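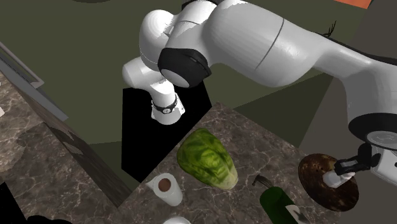 Slow down before the plate and most of the trouble goes away, is what they wrote back from Clidbridge this morning, and I have been turning it over all day with my tea going cold beside the keyboard.

13th September. I'd been so sure it was the planner! I spent most of last week rewriting how Dirum picks its path across the kitchen counter, with the lettuce and the bottle as obstacles and the plate as the goal, and I was rather proud of it (still am, a little). The paths are lovely now, nice wide curves that keep the elbow well clear of everything. And yet of the 68 runs I left going overnight, 19 ended with the fingers coming down in the wrong spot at the rim, which is a poor return on a week of evenings.

So this afternoon I did as I was told and brought the speed down for the last little stretch. It helped a good deal, I'll give them that, but I don't think it's the whole story. I went through the log for run 747 line by line, and the plate's position was jumping about between updates, a few millimetres one way and then back again, while the controller chased after it like a dog after a gull. Going slower only gives it time to settle. What I'd like to do is smooth the estimate before it ever gets to the controller, and then see whether I can have my speed back.

I've put that on its own branch and set 3,000 runs going with the colours and lighting shuffled, the dark plate on the brown marble included, as I have a feeling that pairing is where the perception side struggles most. We'll see. The fan is roaring and the study is lovely and warm, at least.

Clokeo wants a version that behaves by December. I must remember to write to Clidbridge tomorrow and thank them properly, and ask what filter they use.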